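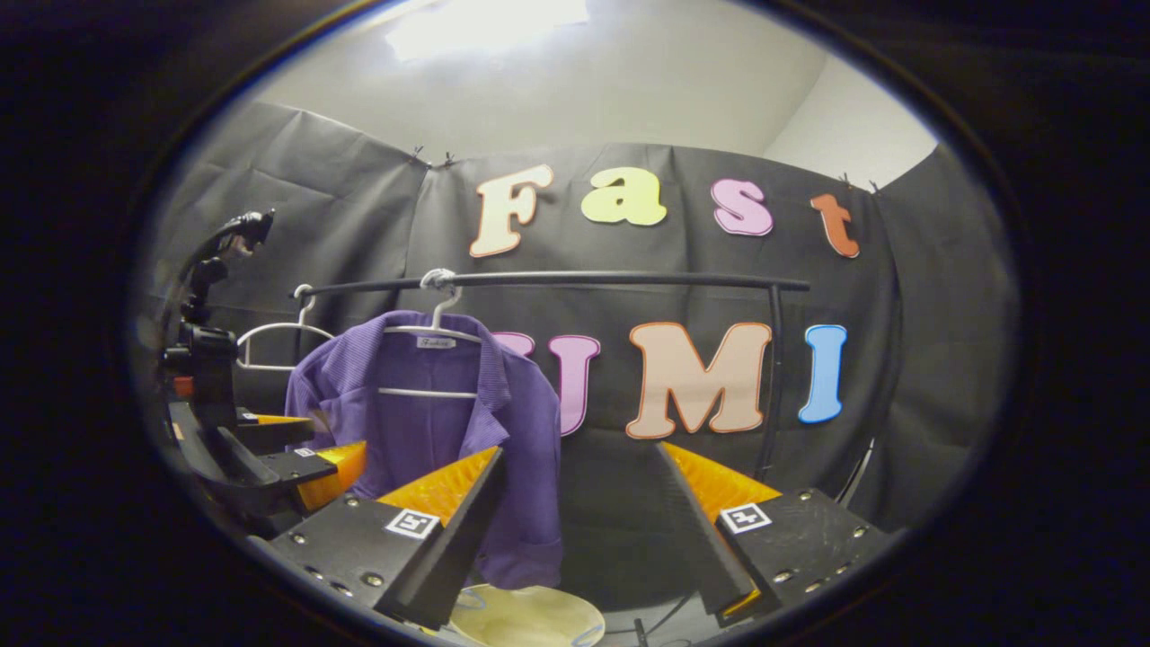
Flastance garden watering log – read me first

Hi, and thanks for downloading this. I'm Beca Wynne, and this is the watering and soil moisture log I've been keeping for the community plots at Flastance, plus a few back gardens whose owners were kind enough to let me poke things into their lawns. It started as a notebook in the shed and got out of hand.

What's in it

There are 863 rows in the main file, watering_log.csv. Each row is one watering of one bed, by hose, dripper or can. Rain days are in a separate file called rain.csv, which Idris Yorath fills in from the gauge on his back fence. He reads it at 7 am, so anything that falls after breakfast gets counted with the next day.

The beds.csv file lists all 29 beds with their soil type, how much sun they get and what was growing. Match it to the log using bed_id.

Columns in the main file

bed_id – letter and number, like C4. The letter is the row, starting from the gate.
month – month only, I dropped the day before sharing.
method – hose, drip or can.
litres – read off the meter for hose and drip. For cans it's the size of the can times the number of trips, so trust it a bit less.
moist_before and moist_after – probe reading from 0 to 10, taken at finger depth.
mulch – yes or no. Pea straw counts, so do bark chips. Grass clippings I put down as no, and Huw Cadwaladr still disagrees with me on that one!
notes – whatever I felt like typing.

Things to watch out for

The probe got swapped in July. The old one read high in clay, so the row D beds look wetter than they were before that. I haven't corrected the numbers, but there's a probe column (old or new) so you can sort it out however you like.

Drip readings for row B are patchy. A joiner split under the path and we were watering the neighbour's lemon tree for a while (it looked fantastic). I've left those rows in with "leak" in the notes. Filter them out if you want averages.

Blank litres means I forgot to read the meter. It doesn't mean zero. Please don't fill them with zeros, I did that once and my tomatoes came out looking like cactus.

The largest single watering can be up to 200 litres, and that's real – it was the new hedge along the Brustunness side, first soak after planting.

Who did what

Ifor Landeg set up the drippers and wrote the little script that tidies the bed names. Eftychia Kontogiannis checked all the plant names and fixed my spelling of kohlrabi in 6 places. The mistakes left over are mine.

Using it

Go for your life. Use it for school projects, your own garden planning, whatever you like. If you put it up somewhere else, say it came from the Flastance plots and keep this file with it. I'd be careful about using it to plan for sandy coastal soil, as nearly all of ours is heavy clay with a bit of compost on top.

Still to do

- add the fertiliser notes from the old notebook
- sort out whether bed A2 and A2b are the same bed
- colour codes for the map, which is currently all one grey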